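Elto Foam Letters: Frequently Asked Questions

Contents and sizing

What is in a set?
The lowercase set contains one of each letter plus duplicates of the vowels and of r, s and t. Uppercase is sold separately. The two cases are cut from the same sheet stock and can be stored together.

How thick are the letters?
All letters in the current range are 6 mm thick. The tolerance on the foam sheet is small enough that letters from different sets can be stacked or lined up without a visible step.

Are the colors assigned to particular letters?
No. Colors are distributed at the cutting stage and vary from set to set. If you need all vowels in one color, order the Yau classroom pack, which is sorted by vowel and consonant before it is bagged.

Can I buy a single replacement letter?
Yes. Use the spares form and give the letter, the case and a first and second choice of color. The minimum spares order is one letter. Shades differ slightly between production runs, so a replacement may not match the rest of your set exactly.

Surfaces and mounting

Do the letters stick to a whiteboard?
The plain letters do not. The magnetic version has a thin backing sheet and holds on any steel-backed board. It will not hold on glass, aluminum or a melamine board without a steel core. Test the board with an ordinary fridge magnet before ordering.

Can plain letters be used on a wet surface?
Yes. A plain letter will cling to tile or to the side of a bathtub when wet. It drops off as it dries. Do not use the magnetic version in water; the backing separates at the edges.

What background gives the best contrast?
A plain white or very pale surface with no pattern. Yellow is the exception and reads better on gray or dark blue.

Spacing and orientation

How far apart should letters be placed?
For single-letter recognition, leave a clear margin on all sides so that no neighboring shape can be read as part of the letter. For word building, a gap of about 16 mm between letters works for most children. Closer spacing causes r and n to be read together as m.

Which letters are most often confused?
b, d, p and q are the same cut piece in four orientations. The n and u pieces are also interchangeable. The r has no partner in the set, which makes it a useful early letter: a thick upright stem with a short curved arm at the top, pointing right.
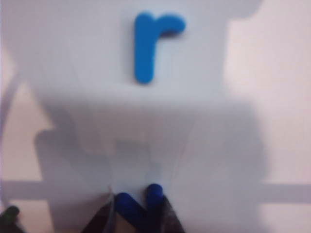
Why do the corners look rounded?
The outside corners are radiused in the die. Square corners in foam of this density tear at the tip after a few weeks of handling.

Cleaning and storage

How do I clean them?
Wipe with a damp cloth and mild soap, then lay flat to dry. Plain letters can go in a mesh bag in the washing machine at 30 °C, without spin. Do not tumble dry. Do not use bleach or solvent wipes.

How should they be stored?
Flat, in the tray supplied, out of direct sunlight. Letters stored on edge under weight take a permanent bend. A slight bend can be removed by pressing the letter under a book overnight.

Do the colors fade?
Dark blue and red hold best. Light blue and pink lose some depth after a summer in a south-facing window.

Ordering

What is the difference between the Elto and Zirnulska sets?
Zirnulska is the previous name of the range. The letter shapes are unchanged, but the older foam is softer and slightly thinner, so mixed sets will not sit level.

Is there a bulk option?
The school carton holds 265 pieces, bagged by letter. Cartons ordered before the end of February ship with the current year's color mix.

Is there a matching number set?
Numbers are sold under the Jenenine label in the same thickness, plain or magnetic.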